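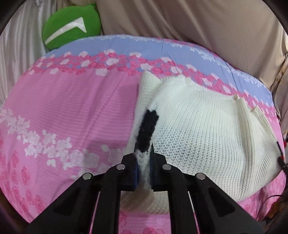 Figure 2. White knit sweater on a floral bedsheet.

4.1 Where clothes wait

Asked where a sweater worn once should go, our 303 respondents split badly. The closet was for clean things and the hamper for dirty ones, and a sweater with one dinner behind it was neither. Most put it on the bed until bedtime, then on a chair. Halliday's term for this is "parking." Five households had bought furniture for the purpose. Two of them now park clothes on the floor beside it, a result we did not predict in September.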